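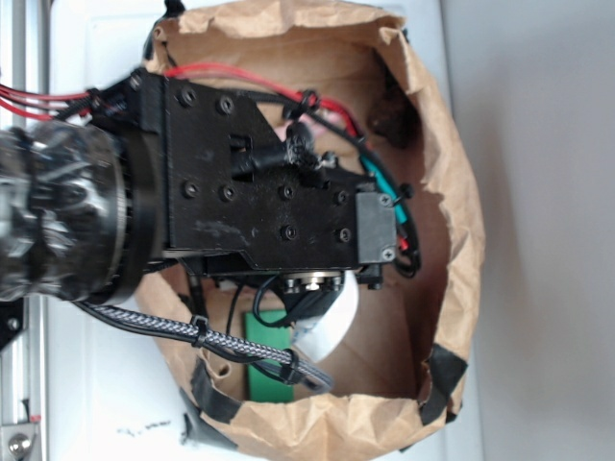 4.2 Collection of demonstrations for the bag-retrieval task

Demonstrations for the bag-retrieval task were recorded on the Trokovlow cell using two teaching modes. In the kinesthetic mode the operator held the arm behind the wrist and guided it through the motion with gravity compensation enabled. In the remote mode the operator drove the same arm from the Zillora leader device, seated at a desk with no direct line of sight to the workspace. Both modes wrote to a common log format, so that the policies described in Section 5 could be trained on either set or on the union without conversion.

Figure 3. Top view of the wrist and mounting plate over the opened paper bag during the retrieval task. The rim of the bag is folded outward and taped. The compact camera module sits below the plate; a green object lies inside the bag.

The task was chosen because contact with the container is difficult to avoid. A kraft paper bag deforms when touched, does not return to its earlier shape, and hides much of its interior from any fixed viewpoint. The arm must enter through the opening, descend to the object, close on it and withdraw without dragging the bag across the work surface. The rim was rolled outward and held with black tape (Figure 3), which kept the opening from closing between trials but left the walls free to move. Bags were replaced when the bottom tore or when the rim could no longer be re-formed by hand.

A total of 307 demonstrations were retained after screening. They were provided by seven operators, three of whom had no previous experience with either teaching mode. Each operator completed a practice block of 20 trials, and these trials were discarded. An episode was also rejected if the bag tipped over, if the object left the gripper before the release zone, or if the joint log contained a gap longer than the resampling interval. The position of the object inside the bag was changed after every trial by lifting the bag and shaking it lightly, a procedure that gives an uneven but realistic distribution of poses.

Cable routing had a larger effect on data quality than we had anticipated. The wiring at the wrist is external: a braided cable leaves the underside of the wrist and is gathered with zip ties, while separate wires pass over and around the mounting plate. In early kinesthetic trials, operators tended to grip the arm close to the plate and pressed on the bundle, which produced a small bias in the estimated wrist torque. Operators were subsequently instructed to hold the forearm only, and all episodes recorded before this change were removed. The white ribbon cable of the camera module was a further constraint, as its curl extends below the plate and can touch the paper before the fingers do. We therefore treated light cable contact as part of the task and did not label it as a fault.

The two modes produced visibly different trajectories. Kinesthetic demonstrations were shorter and followed a smooth arc over the rim, but the operator's hand and forearm entered the view of the fixed camera in nearly every episode. These images were masked before training. Remote demonstrations contained no such occlusion. They were slower, however, and showed repeated pauses above the opening while the operator judged depth from the wrist view. Pauses were kept in the raw log and shortened during preprocessing with the Sitthichai segmentation tool, using the same velocity threshold for all operators.

Force feedback to the leader device was disabled throughout. In pilot work it had caused oscillation whenever the plate brushed the rim – the stiffness of crumpled paper varies sharply over a few millimetres – and operators reported that they preferred to rely on the image. The consequence is that the remote set contains more wall contacts per episode than the kinesthetic set. Whether these contacts help or harm the learned policy is examined in Section 5.3, where the Zurkutik baseline is trained separately on each set under otherwise identical conditions.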